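Do repeat customers tell us anything about a mechanical contractor?

Group report, building trades management, second-year module
Hanna Lis, Intan Pillai, Neelam Tomar

1. The question

Plumbing and heating firms like to list their long-standing clients. Our case company, Melnyk, does it on its home page, on its vans and in every bid we were shown. The claim behind the list is that clients come back when the work is good. We wanted to test that, and we went in doubting it.

2. What we did

We read 20 closed job files from Melnyk, all boiler or pipework replacements in schools and small offices. Then we spoke to facilities staff at two of the repeat clients, Pindelar and Sirby. Felicidad Dela Peña at Melnyk chose the files for us in August. We asked for a random draw and did not get one, so everything below should be read with that in mind.

3. What the files show

Of the 20 jobs, 12 went to Melnyk without a competing bid. That is a lot of loyalty, or a lot of habit. The files can't tell the two apart. Callbacks were logged only when a part was billed, so a fitter who went back to bleed a radiator for free left no trace at all. A low callback figure from records like these means very little, and we have left it out. 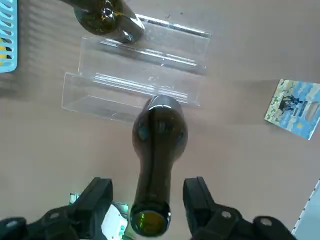
Efa Watkins disagreed with us on this. She said a free return visit is exactly why clients stay, and that a group of students counting invoices was bound to miss it. We accept the second half. The first half may be right too, but we would want to see it written down somewhere.

4. What the clients said

Pindelar kept Melnyk because the crew already knew where the shutoff valves were. Their own drawings were out of date and it seemed easier than explaining the building to someone new. Sirby gave almost the same answer. Neither of them brought up price until we did, and neither had compared it lately.

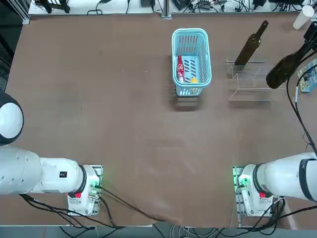

Fig. 2. Tabletop with basket, rack and two bottles.

5. Where this leaves the claim

We can't say Melnyk does poor work, and nothing in the files suggests it. We can say that the client list is weak evidence either way. A firm that holds the only good knowledge of a building's pipes will be called back even if its work is average. Next year's group should ask for the lost bids as well, and should pick the files themselves.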